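# Ostance tray-clearing fault

The **Ostance tray-clearing fault** was a recurring failure in a robot arm used for sorting small household objects. It caused the arm to close its gripper on nothing, report a successful pick and carry on to the next object. In its more serious form, the arm pressed down on the tray with more force than its settings allowed. The fault was first recorded in July 2020 at the Ostance test kitchen and was traced to the way two pieces of software shared a height measurement. A corrected version was released on February 8, 2021.

No injuries were reported. Several trays were cracked, and one gripper finger was bent beyond repair.

## Background

The Ostance test kitchen was set up to try out robot arms on ordinary worktops. The arm involved was the Itier, a light six-jointed model with a two-finger gripper. Its control software was called Kerik. A separate program, Millet, took the view from a fixed camera and worked out where each object lay and how high it stood above the surface.

The usual task was to clear a tray. Mixed objects were laid out by hand, and the arm had to lift them one at a time and put them in a bin. Soft things were included on purpose. A cloth changes shape whenever it is moved, and a stuffed toy gives way under the fingers, so both are harder to pick up than a solid block of the same size.

Trays were placed on the worktop by the sink, where space was short, and did not always lie flat against it along their whole length. The test rules of the time allowed this. They said only that the tray should be within reach of the arm and in full view of the camera.

## The fault

Millet measured the height of an object from a reference surface. Kerik needed the same figure in order to decide how far to lower the gripper. In the first versions both programs used the worktop as the reference. In a July update Millet was changed to use the floor of the tray instead, which gave better results with thin objects. Kerik was not changed at the same time.

After the update, Kerik took heights measured from the tray and treated them as heights above the worktop. The target it sent to the arm was therefore too low by the distance between the two. With tall, firm objects this made little difference, as the fingers still closed around the sides. With a folded cloth or a sponge the fingertips were driven into the tray.

The arm had a force limit meant to stop it in this situation. The limit was checked 100 times a second, but it was switched off during the last 10 millimetres of each downward move. This had been done earlier to stop the arm from giving up when it brushed against soft objects. Most of the unwanted contact took place inside that gap.

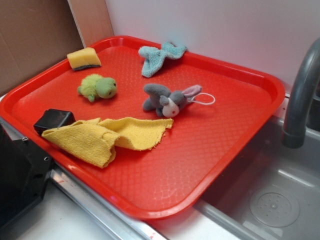 **Why did the arm report a pick when it was holding nothing?**

Kerik judged a pick by how much current the gripper motor was drawing once the fingers had stopped moving. When the fingertips were jammed against the tray they stopped early and the motor drew more current, just as it would with an object held between them. The software had no second check, so it recorded a success.

The false reports kept the fault hidden for some time. The daily summary gave only the number of picks attempted and the number recorded as successful, and both looked normal. The contents of the bin were not compared with the log until after the first tray had cracked.

## Investigation

The first cracked tray was put down to wear. When a second broke in the same way, the arm was taken out of use and its logs were read through by hand. The review covered 1,320 picks made since the July update. For each one, the recorded result was checked against the stored camera view taken after the arm had moved away.

The review found that false reports were much more common with flat and soft objects. They were also more common when a tray was not fully supported from beneath. In that position an unsupported edge could dip when pressed and spring back when the arm lifted, which sometimes moved the remaining objects after Millet had already measured them. The next pick was then made at the wrong place as well as the wrong height.

Three possible causes were looked at and dropped:

- **Worn gripper pads.** New pads were fitted and the fault continued.
- **Poor lighting.** Glare from the tray surface was suspected, but the measured positions were found to be good even where glare was strong.
- **Camera movement.** The mount was checked and had not shifted.

The mismatch in height was found when a bare tray was measured by both programs. Millet gave its surface as zero. Kerik, using its own stored figure for the worktop, placed the same surface above zero by the thickness of the tray floor and the feet beneath it.

## Correction

Kerik and Millet were changed so that every height sent between them carried the name of the surface it was measured from. If the name was missing, or was not the one expected, the arm would not start.

The force limit was restored for the whole of each downward move, with a lower speed near the surface to avoid needless stops. A pick was no longer counted from motor current alone. The arm had to raise its fingers clear of the tray and then close them slightly further, and a result was recorded only if the gap between them stayed open. This made each pick slower by 2 seconds.

Changes were also made to the written test rules. Trays had to rest on the worktop along all four sides, and the bin was to be emptied and checked against the log at the end of each run.

## Later remarks

The report on the fault noted that each program had worked as its own documents said it should. The July update had been tested with Millet alone, using stored pictures, and the two programs had not been run together on the arm before it went into use.

It also criticised the decision to switch off the force limit near the surface. The change had been entered in the settings file without a comment, and the operating manual still described the limit as being active at all times. The manual was corrected in the same release as the software.

One matter was left open. Very thin cloths could still slip from the fingers after the second check, during the move to the bin, and be recorded as delivered. A sensor under the bin was suggested but had not been fitted when the report was closed.

## See also

- Itier arm
- Kerik (control software)
- Force limiting
- Gripper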